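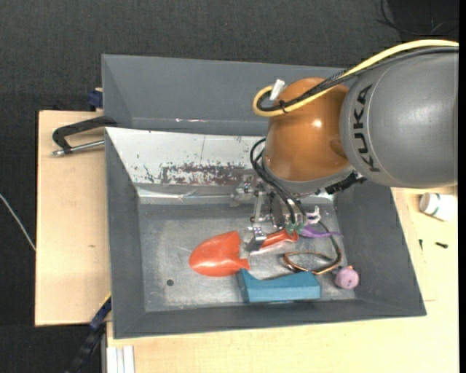

A KUKA arm reaching into a dark gray metal bin

Silver at Cluvent: your questions answered

Do I need a lot of money to start?
Not at all! You can open a silver account with $31 and add to it whenever you like. Plenty of our savers in Okville started at exactly that level.

What am I buying?
Physical silver, held in your name at our vault in Naltonport. Each bar has its own number, and yours appear on your statement (people love looking them up).

Isn't silver more jumpy than gold?
Yes, it moves a lot more. Industry uses a big share of the metal each year, so the price follows factory orders as well as interest rates. We find that fascinating, but please don't put your rent money in it.

How long should I hold it?
That's up to you. There is no minimum, though selling within 183 days of a purchase brings a 2% early sale fee.

How fast can I get my cash?
Sales settle in 3 business days.

Can I have my bars delivered?
You can! Choose Delivery in the Qin app and pick a date. Shipping and insurance are charged at cost, and someone has to sign.

Does silver pay interest?
No. Your return depends entirely on the price when you sell, and that can be lower than what you paid.

Last updated 6 March 2022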